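26/02/2020

Went to the Plender evening at Orvokki's after all. She has been a "team builder" for a while now and wants me under her. The starter kit is 300 up front, and you get 312 worth of card stock and ink for it, so the big gift for joining is 12. I did the sum on my napkin and Régis Texier pretended not to see.
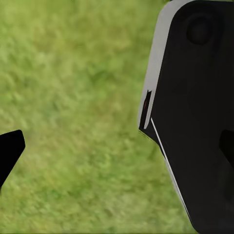 *Green grass, close up.*

We made a folded card with a rabbit on it. Mine came out crooked. The Ralia ink pads are fine, I guess, but I have cheaper ones that stamp just as dark. Orvokki says people earn their kit back by June. Which people? She named Baxter, and he buys most of his own stock to stay active. 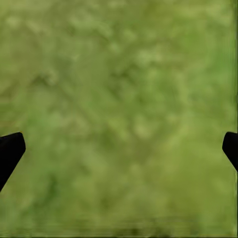

Then there was the talk about being your own boss, with a monthly minimum. I asked what happens if you miss it and got a brochure. Régis signed up before the coffee was gone. I said I'd think it over, and I have, and no. I did buy a stamp set, though. Must dig out the yellow card for Easter. 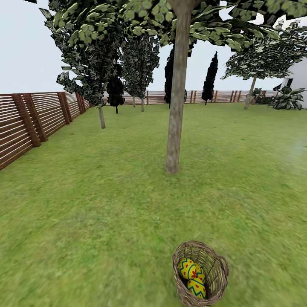

*Wicker basket on the lawn, two yellow eggs with zigzags.*

Call Orvokki tomorrow and say it plainly.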